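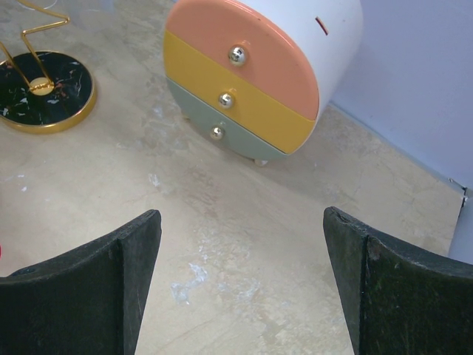
Small-stuff fans, the Cletwood swap table is back in June! I stopped by to see what's come in so far, and Rigoberto Mosquera tells me they're up to 114 pieces already. My favorite is the little rounded cabinet with pink, yellow and green drawers (I want it for my earrings).
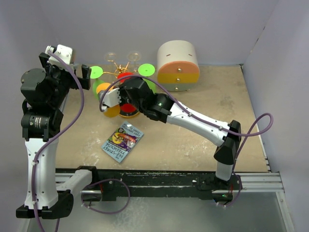

The toy drum set is going to cause fights, I just know it. Drop-offs are open for 15 more days at the Flamcombe hall.

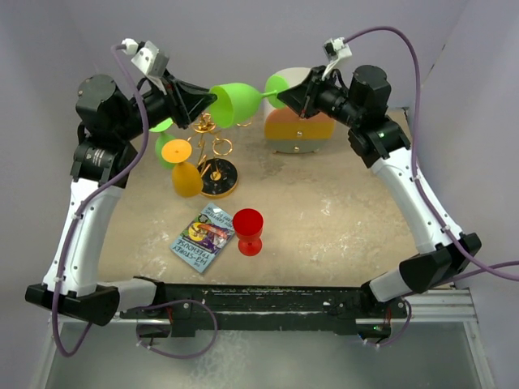 A bright green goblet, with the gold metal holder at left.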